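# Zulgate Silent: pinza de demostración manual

Enseñar a un robot a doblar ropa suele empezar con un brazo caro, un mando de teleoperación y un operario que a media mañana ya odia las camisetas. La Silent se salta el brazo. Se coge con la mano, se hace la tarea y se guarda la demostración; el robot se incorpora más tarde, cuando lo aburrido ya está hecho.

Pesa 230 g sin batería y se vende suelta o por parejas. Para cerrar cajones basta una. Para ropa, pida dos y ahórrese el segundo envío. 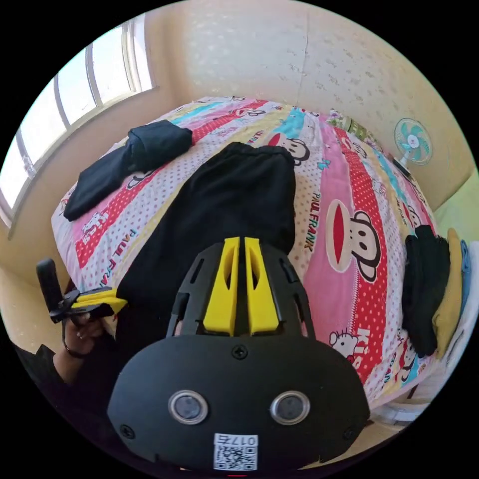
La ropa de cama y de vestir es el terreno donde más demostraciones fallidas nos devuelven los clientes, casi siempre por prisas. Conviene entrar con las puntas juntas y tocar primero el borde bajo de la prenda, como hacen los dedos amarillos con la negra extendida sobre la colcha, y abrir después lo justo para pellizcar una sola capa. Una colcha de Paul Frank no es obligatoria, pero un fondo con rayas y monos le complica la vida al modelo bastante más que una mesa gris, y la casa de su cliente tampoco será una mesa gris.

## Lo que conviene saber

- **Dedos:** amarillos, ranurados, recambiables. Se gastan. El juego de repuesto cuesta 19 €.
- **Autonomía:** 31 minutos de grabación continua. Su muñeca pedirá descanso antes.
- **Memoria:** hasta 2000 demostraciones cortas por tarjeta.
- **Etiqueta:** cada unidad lleva su código QR. No lo tape con cinta ni lo decore; el programa de emparejado carece de sentido del humor.

## Compatibilidad

Las demostraciones se exportan al formato Shenoy y se reproducen en los brazos Vandley de la serie corta. Con la serie larga también funciona, previa calibración de la muñeca, un trámite que el manual despacha en una línea y que le llevará una tarde.

## No incluido

Batería, tarjeta, paciencia y montón de ropa. El soporte de pared se retiró del catálogo en agosto y no hay previsión de que vuelva.

Los pedidos por parejas salen ya emparejados de fábrica. Si compra una segunda unidad más adelante, indique en el formulario el código de la primera.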